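Quintero Avenue lane reduction, who is going to the hearing?

Posted in: Roads and Transit

stavska_commuter
The agenda for 16th November is up. Item 2 is the Quintero Avenue lane reduction between Durkent Road and the rail crossing. One lane each way, a center turn lane, and wider sidewalks on the north side. The city wants the council to approve the grant application that night. I drive it every morning and I can't see how it works with the school traffic.

mapleside
Read the traffic study before you decide. It's attached to the agenda, starts after the budget sheet. The peak count was 1191 cars in an hour, both directions together. A three-lane road can carry that.

stavska_commuter
I read it. The count was done in July, when school is out. That's my whole complaint.

G_Mikkelsen
I live on the north side, four houses from the crossing. The sidewalk in front of my place is so narrow that two people can't pass without one stepping into the street. I asked for this project and I'll be speaking for it.
Guðlaug Mikkelsen

oldgarage
Nobody is against sidewalks. Widen the sidewalk and leave the lanes alone.

mapleside
There isn't room. The right of way runs up to the fences on both sides. To keep four lanes you would have to buy strips of front yard, and the staff report says the grant doesn't pay for land.

oldgarage
Then ask for a different grant. We did fine on the Jallisska Street job and that one had property purchases in it.

tk_render
Jallisska took 12 years from first meeting to paving. I was still in school when they put the stakes in. I'm for this one, but I'd like to see a new count done first.

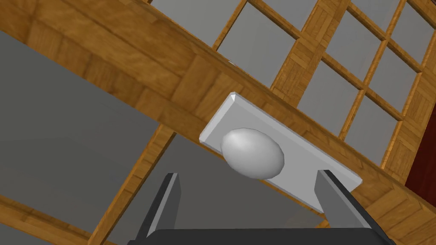

Simulation render, gripper and white plate

G_Mikkelsen
A new count is fine with me if they can do it before the grant deadline. Does anyone know when that is?

mapleside
End of the month, according to the report. The application can go in now and the count can be updated during design. The vote is for the application only. Construction comes back to council separately.

stavska_commuter
That helps some. I still want the school count written into the motion so it doesn't get dropped later. I'm going to email the clerk tonight and ask for that.

oldgarage
They have the petition too, more than 2000 names against. I don't expect it to matter.

tk_render
Half of those were collected outside the Durkent Road shopping center. Do we know how many live in town?

oldgarage
People who drive through it get a say too.

G_Mikkelsen
Sign-up for public comment is at the door, three minutes each. Come early if you want to be near the top of the list.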